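Print this page | E-mail this page

Search the forum: keywords, author, Go

Manipulation Software — Perception and Grasp Planning
Topic: Grasp point ranking fails after release 6 of the cloth planner

Posted by dasetti_support_lead

Members are advised that release 6 of the Plornimeo cloth planner changes the default method by which candidate grasp points are ranked. Until now the ranking used the height of the cloth above the table. The new default combines height with a measure of local curvature, taken from the depth image after smoothing. Sites that have tuned their own thresholds should review them before upgrading. The old behaviour remains available by setting rank_mode to "height" in the planner configuration file.

Reports of difficulty should be posted in this topic, together with the planner log and the configuration in use.

Posted by h_bench2

We upgraded on Friday and wish to report a fall in performance on soft knitted items. Our standard test is 1000 attempts from a random drop, with the arm returning to the same start pose each time. Under the previous release the planner proposed a point on a free fold in most cases. Under release 6 it proposed a valid point in only 533 of them, judged by our usual rule that the fingers must close on cloth and the force reading must stay above threshold during the lift.

The configuration is unchanged apart from the new default. The log shows that the curvature term is close to zero over large areas of the item. Is the smoothing window fixed, or may it be set by the user?

Posted by Yutong Liang

The window may be set. The parameter is smooth_px and its default is rather wide, having been chosen for woven cotton. On a fuzzy knit the depth image is noisy at the surface, and the wide window removes the noise and most of the small folds along with it. I would suggest halving it and repeating a short run before committing to the full test.

I should also like to see the approach angle in your log. If the wrist comes in steeply, the lower finger can push the fold flat before the jaws close, and the ranking will be blamed for a fault in the approach planner.

Posted by imura_cell

I must disagree with part of the above. We halved smooth_px in our own cell and the planner began to chase noise. Candidate points moved by a finger's width from one depth image to the next with the cloth at rest. In our view the curvature term is unsuitable for knitwear at any window size, and the default ought to be returned to height alone until a better measure is available.

A ranking that changes while nothing on the table has changed can't be used for closed-loop work.

Posted by Yutong Liang

The instability is real, but it has a remedy. The planner can average the depth over several images before ranking. Please see depth_frames, which is set to 1 for the sake of speed. With a static item there is little cost in raising it. I accept that this is no help to those who re-plan during motion.

Returning to height alone would bring back the older complaint, which members will recall filled several pages last September: the planner always chose the top of the pile, and on a flat item there is no top to speak of.

Posted by h_bench2

Both settings have now been tried. With smooth_px halved and depth_frames raised to four, the candidate points are steady and the ranking appears sensible on our items. The approach angle was also at fault, as was suggested. It has been limited in the configuration, and the fingers now come in low with the upper one angled down to the cloth.

One attempt under the new settings is attached for reference.

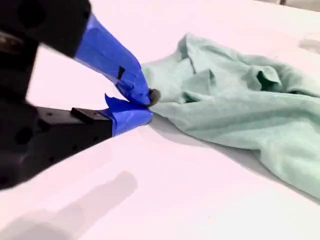

Attachment 1: Pinch on the pale green item, taped fingertips closed, folds running out from the grasp point.

The cloth between the fingertips is a small amount, and I should be glad of opinions on whether the planner ought to ask for a deeper grasp. The parameter insert_depth is at its default. Raising it brings the lower finger very near the table, and the collision checker then rejects the plan.

Posted by luo_integration

On depth of grasp: please check the table plane in the collision model before altering anything else. The checker adds a safety margin to the plane, and it adds a second margin to the finger geometry. If you have also padded the finger mesh to allow for the tape, you are carrying three margins, and few low approaches will pass. We use the bare mesh and a single margin on the plane.

I would not ask for a deeper grasp on the evidence of one picture. The tension folds in it all lead back to the fingers, which is what one would hope to see, but it says nothing about how the item behaves in the lift.

Posted by imura_cell

I agree with the previous speaker about the margins, though not about the bare mesh. Tape has thickness, and a peeled edge has more. The upper edge on the lower finger in the attachment is standing up. I would keep the padding on the mesh and remove it from the plane.

My objection to the new default stands. Members should not need three altered parameters to recover what they had before.

Posted by dasetti_support_lead

The comments have been passed to the planner maintainers. The default will be kept for the present, and a separate profile for knitted items will be prepared with a narrower window and averaged depth. The double margin in the collision checker will be recorded as a documentation fault, as the manual describes only one of the two.

h_bench2 is asked to post the figures from the next full run of 1000 when they are available, with the collision settings stated.

Posted by h_bench2

Noted. The run will start once the mesh question has been tried both ways.

Last updated: July 26, 2021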